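Firnlow Writers' Circle, July meeting, 7:00 p.m.
Notes taken by Davina Innes

Attendance: 12, counting two who left before the reading.

1. Series proposal
Lindsay wants the circle to put out a shared novella series under the title Nutolitz. Each member writes one book. Asked who would keep the characters straight from book to book, Lindsay said it would sort itself out. The minute-taker does not think so. Two members already disagree on whether the heroine has a sister. No vote taken.

2. Last year's anthology
Sold 47 copies. Iren called this encouraging. It was pointed out that members bought up to 60 percent of them. Iren would like to print again with a new cover. Held over until somebody gets a price from a printer in writing.

3. Launch party
Lindsay proposed a launch party for book one, with cake. Book one has not been started. Left on the list at Lindsay's request.

4. Word counts
Iren reported 772 words since the last meeting and read all of them. Comments: the opening is better, the dream should go. Iren is keeping the dream. 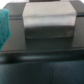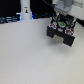 5. Newsletter
Lindsay says readers are asking for one. Asked which readers, Lindsay named her cousin. Agreed to try a single issue and see if anyone opens it. Davina to edit, under protest.

6. Any other business
The contest fee has gone up again and the rules still don't say who the judges are. Davina will write and ask before any money is sent.

Next meeting: same time. Bring five pages, double spaced. Single spaced pages will be handed back.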